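4 min read

Filed under: Play & Learning

The toy library at Barevell opened in March with three shelves and a borrowed cash box. It now lends to 78 families, and the woman who runs it spends most of her mornings on the part members never see, which is sorting what comes back.

"People think the work is choosing toys," she says. "Choosing takes an afternoon. The rest is putting things where they go."

Her stock list stood at 1,663 pieces when we spoke on 16 August 2021. A puzzle piece counts as one, and so does a ball. She began the list in a school notebook and moved it to a spreadsheet after the notebook got left at the Hovland branch for a week.

Returns go into bins first. She doesn't separate anything at the door.

"I used to try. A parent is standing there with a stroller and I'm holding up the line looking for the right shelf. So it all goes in together and I deal with it when they've gone."

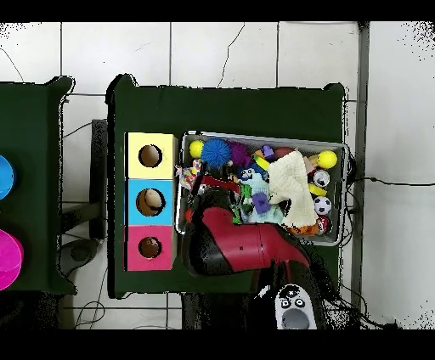 SORTING AND STORAGE

A gray bin of mixed returns can hold spiky balls, a small soccer ball, a can and a piece of cloth, and she is used to that. Balls come out first. They roll, and they are easy to spot. She wipes the smooth ones and puts the spiky ones in a sink of soapy water, where a nail brush gets between the bristles.

Cloth comes next. "It hides things. I shake it out over the bin, then it goes in the wash pile. If I leave it until the end I find something folded up in it every time."

Boxes with a round hole in the top, like the yellow, blue and pink ones beside the bin, are kept for dropping games. Toddlers like a big opening. Older children will work at a small one for a good while, and she lends those boxes out separately so a family can ask for the size that suits.

She checks inside each box before it goes back out. "You put your hand in. Looking isn't enough, they're dark at the bottom."

Cans she is stricter about. Any can with a sharp rim is thrown away, and she runs a thumb around the edge to be sure.

A full bin takes her 20 minutes on a good day. She stops at seven bins, whatever is left. The branch at Ulico does it differently and sorts by age group, and she has thought about trying that.

"The trouble is a ball. What age is a ball? I'd be there all day."

Tags: toy library, returns, cleaning toys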